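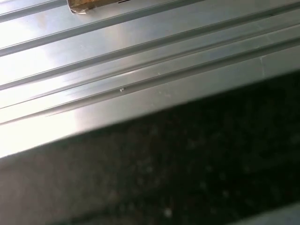

Home Kitchen Workshop Opinion Archive Contact

In Defense of the Grooved Metal Top

14 January 2020
By Derkwood

My sister-in-law wants me to get rid of my metal bench top, and I'm not going to do it. She has a point about the crumbs. I'll get to the crumbs. But I've been putting things down on ribbed metal for most of my adult life and I think people who prefer the smooth stuff have been sold on how a surface looks in a showroom, when what matters is how it behaves with your junk all over it.

So let me back up. When we moved to Prevville the back room had nothing in it but a sink and a terrible linoleum floor, and I needed somewhere to work. I fix small things and I also eat a lot of snacks while fixing small things, so whatever I got had to put up with both. I priced a new countertop and the cheapest quote was $381 for a piece of something white and shiny that I would have been afraid to set a screwdriver on. Then I went down to Ardeleanu, the salvage yard by the rail crossing, and came home with a long piece of extruded metal with grooves running the whole length of it. The man at the counter told me it came out of a building from 1955. I have no idea if that's true (he said the same thing about a toilet).

I love it! I love it more than I should. You put a pencil down and it stays put. You put a screw down and it rolls as far as the next groove and stops, and anyone who has spent an evening on their knees with a flashlight looking for a screw knows what that's worth. On a smooth top everything is always on its way to the floor. My old desk had the slightest tilt to it and I lost a battery off the back of that thing every month.

And then there's the sorting. I never planned this part, it just sort of grew. The wide flat bands are for things I'm working on and the narrow channels are for things I don't want to lose, and if I walk away in the middle of a job I come back and it's all still laid out in order. You can't buy a tray that does this as well. I know because I've bought the trays.

Now, the crumbs. Yes. Grooves collect crumbs, and dust, and those tiny curls of plastic you get when you trim something with a knife. If you unwrap a candy on a grooved top, you are going to find a corner of the foil in there a week later. My sister-in-law ran her fingernail down one of the channels last August and held it up to show me and I will admit it was not a good moment for my side. A flat surface you wipe once. With mine I wipe it, and then I go back with an old toothbrush, and then I wipe it again.

But I'd say the flat surface gets wiped once and everybody calls it clean, and the dirt went over the edge and onto the floor with the batteries. At least I know where mine is. Two minutes with the toothbrush and it's done, and I kind of like doing it — it's the only cleaning job in the house where you can see exactly how far you've gotten.

The other complaint is that metal shows everything. It scratches and it glares. I can't argue much about the glare, since when the light comes in low I have to move down to the other end or squint. My fix was to move the lamp, and it mostly works. As for the scratches, I don't understand the objection at all. They blend into each other after a while. One scratch on a shiny white counter is a tragedy and you'll look at it every day until you move out. On mine I couldn't find you the first one if I tried.

I also think it's a comfortable thing to stand at, and I realize this is where I lose people. It's cold in the morning, sure, and it rings a bit if you drop a wrench on it. But you get used to the feel of the ridges under your wrist and after that a plain top feels like working on a dinner plate. I did a repair at a friend's kitchen island over the holidays, some very expensive stone, and I spent the whole time with a dish towel under my hands and another one along the edge to catch things.

If you're putting together a workroom this winter, go look at the salvage yard before you go look at the samples. Bring a tape measure and a pair of gloves. The ends on mine were rough when I got it and I had to file them down on the porch before it could come in the house.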